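Kelar trial finds river mussels grown on rope carry more iron and zinc when fed brewery yeast

Jul 31, 2023

Pokden -- Mussels reared on hanging ropes and fed a slurry of spent brewer's yeast put on more meat and held more iron and zinc than those left on ordinary pond water, according to results out today from the Kelar freshwater station.

The trial ran on 19 ropes in the station's two lower ponds. Six ropes had nothing added. The rest got yeast slurry morning and evening, piped in just below the surface. 1073 mussels were weighed, opened and tested at the end of it.

Main findings, in short:

Meat weight up by a fifth on the fed ropes.
Iron up, zinc up. Calcium no different.
Deaths slightly lower on the fed ropes, though the gap is small and the team is not making a claim on it.
Water in the outflow channel stayed inside the station's own limits for nitrogen all the way through.

"We went in expecting a bit of extra growth and not much else," said Finlay Dalgleish, who led the work at Kelar. "The iron was the surprise. We ran those samples again, then sent a second batch to a different lab, and the numbers held. I'd still want another season before anyone builds a farm on it."

Spent yeast is what is left in the tank after brewing. A lot goes to cattle feed, some goes down the drain at a cost to the brewer. The yeast used in the trial came from one small brewery near Pokden, which delivered it chilled in drums. It was thinned with pond water, sieved, and used the same day. Yeast kept overnight was thrown away after an early batch went sour and clogged the pipes.

Freshwater mussels are not widely eaten in this country and the station is not suggesting they should be, not yet. The first use in mind is feed. Dried mussel meal can stand in for part of the fishmeal given to hens and farmed trout, and a meal with more iron in it would need less added later on. A small feeding test with laying hens is planned under the name Clodura, with partner firm Greco doing the drying and milling.

Greco has already put one load through its low heat dryer. 421 grams of finished meal came out, which is enough for lab work and no more. A bigger load follows once the autumn ropes come up.

The mussels were put out as young stock in May of last year and the feeding was kept going through the winter, at a lower rate when the water was cold. Two of the fed ropes had to be re-hung after a storm -- both are counted in the results, and leaving them out makes no diference to the main figures. The full data tables give results with and without.

Costs. The slurry itself was free at the gate. Transport was not, and pumping was not. The station puts transport as the biggest single item, so the method is likely to suit sites close to a brewery and nobody else for the time being. A proper costing will be be part of the Clodura report.

What happens next: a second season on the same ponds, with the fed and unfed ropes swapped over to rule out any effect from where they hang. The team also wants to try yeast from a darker beer, and a lower dose. Farms and brewers with ponds or spent yeast to spare are asked to get in touch before the autumn.

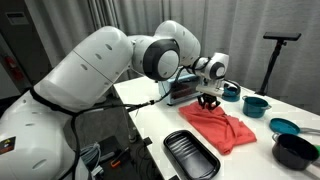
Robotic arm with two-finger gripper holding a fold of fabric on a white tabletop.

"People ask about taste," Dalgleish added. "I've had a few. Muddy. The hens can have them."

Notes to editors

The trial was paid for by the Kelar station from its own research budget. Greco supplied drying time at no charge and had no part in the sampling or the analysis. The brewery had no say in the results.

Mussels were tested for heavy metals along with the nutrients. All samples came in under the station's working limits. Tables on request.

Site visits to the Pokden ponds can be arranged, mornings best. Bring boots.

Finlay Dalgleish is available for interview by phone. Please go through the Kelar press desk and give a deadline.

Ends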